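Sharing Tools in a Small Town: How a Lending Room Works in Calholm
Student project report, course in Local Economy
Group 4

1. Why we chose this subject

Many households own a drill which they use a few minutes in a year. Our group wanted to know if people in a small town are ready to borrow such things from a common room and not buy them. We selected Calholm, where one of us lives, and compared it with the neighboring town Skomstead, which has no lending room at all.

Our teacher, Gilles Bodin, advised us to keep the question narrow. We therefore looked only at hand tools and left out garden machines and ladders.

2. How we worked

We put a paper form in 600 mailboxes, half of them in each town. We received 117 forms back. This is less than we hoped, but the answers were often long and written with care. We also made 18 interviews, most of them in October, in the early evening when people were home from work. 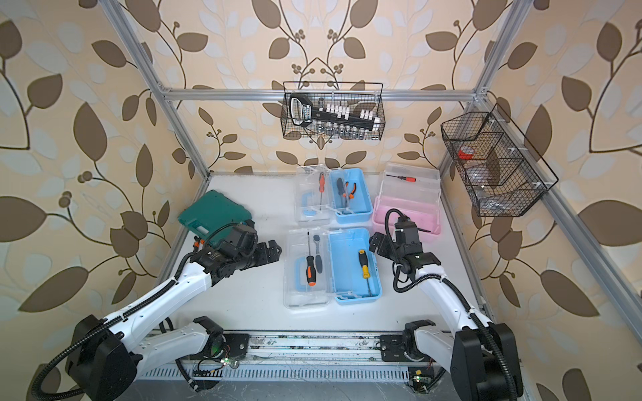

The form had only a few questions. We asked what tools the household owns, which ones were used in the last year, and from whom the person would borrow if something was missing. The last question was the most useful one. Almost everybody wrote first a relative, then a neighbor, and a shop only at the end.

3. What people told us about borrowing

In Calholm the older people were more positive than the young ones, and this surprised us. A retired plumber explained that in his youth the whole street shared one pipe wrench. Younger people said they are afraid to break something and pay for it.

Small parts are a special problem. Sockets and bits get lost easily, and then the whole set is worth little. Several people suggested that each tool should have its own box with a lid, so the person at the desk can check it quickly when it comes back.
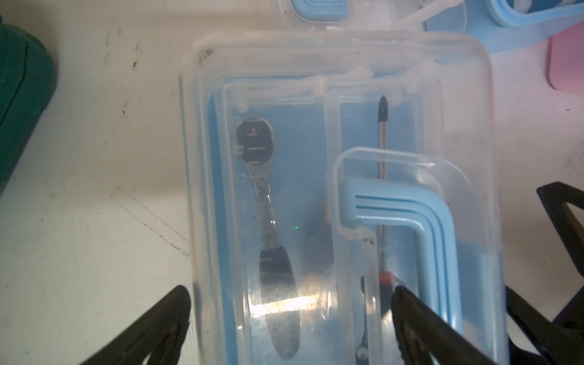 4. Costs and rules

The lending room in Calholm takes a small fee per year and a deposit for the more expensive things. The deposit was the point with most disagreement in our interviews. Families with little money said that it stops them – and these are the same families the room wants to help.

Kaczmarczyk, the hardware store on the main street, was at first against the idea. Now the store gives a discount on repairs, and the owner told us that borrowers often come later to buy screws and paint.

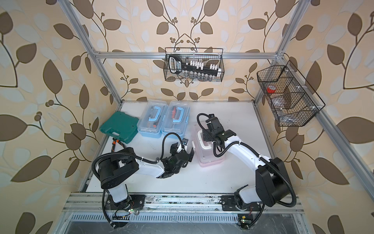 We also asked about opening hours. The room is open in the afternoon only, but people with a day job start their repairs in the evening. One more hour would help them more than new tools, in our opinion.

5. Limits of our work

People who like the idea of sharing are probably more willing to fill in a form, so our results can be too positive. In Skomstead we asked about something that does not exist there, and the answers are only guesses about the future. With more time we would follow the same households for one year and write down each tool they borrow.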